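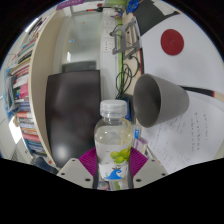

The Hiltcombe lab held its spring open day on 2021-03-26, and I went mainly to see how they gather grasping data without putting an arm in every room. Their answer is a hand-held gripper with a camera on it, which an operator carries to ordinary furniture and uses on ordinary objects. The fingers are pale grey and carry ribbed magenta pads, and most of my notes concern those pads. A clear water bottle, partly filled, with grapes on the label, is a fair test for them: the wall gives under load, the surface is smooth, and the contents shift. Held upright between the pads at a desk, with a monitor and full bookshelves behind it, it also gives the vision side a transparent object against a busy background.

Dorin Mocanu ran the session. He spent the first 15 minutes on mounting and calibration and the next 30 on handling. The group was limited to 19 visitors, and each of us got a turn with the tool.

The tool is called Drasta. It is squeezed by hand, and the recorded opening width is later matched to the video. Mocanu's team replays the result on a fixed arm in the next room, which they call Maes. The arm carries the same fingers and pads, so the contact geometry carries over. The weight does not. I asked whether operators move differently with the tool in hand than the arm can move, and he said yes, chiefly at the wrist. Paths the arm cannot follow are dropped before training.

My own attempt was poor. I closed too fast on the first object, a paper cup, and dented it. Mocanu's advice was to stop at first contact, wait, and then add grip before lifting. The pause also makes the start of the grasp easier to find in the recording. After three tries I had the timing, though my approach angle was still too steep.

The lens is very wide. Straight edges bow noticeably toward the sides of the picture, and shelves look as if they had been rolled. The raw video goes into the pipeline with the curve left in. Flattening it would cost them the outer part of the view, and they want that part for tracking the position of the tool.

Maes ran 32 pick-and-place trials while we watched -- mostly cups and small boxes. I did not keep a full tally. The misses I saw were of one kind: the fingers arrived a little high and closed over the rim. Mocanu put this down to a finger change made in December, after which part of the older data no longer lined up.

Questions at the end were mostly about cost and pad wear. Pads are molded in-house and swapped when the ribs flatten. There was no cost figure on offer. A second site at Clunwood will start recording with the same tool, using kitchens and storage rooms. I have asked to be told when that one opens to visitors.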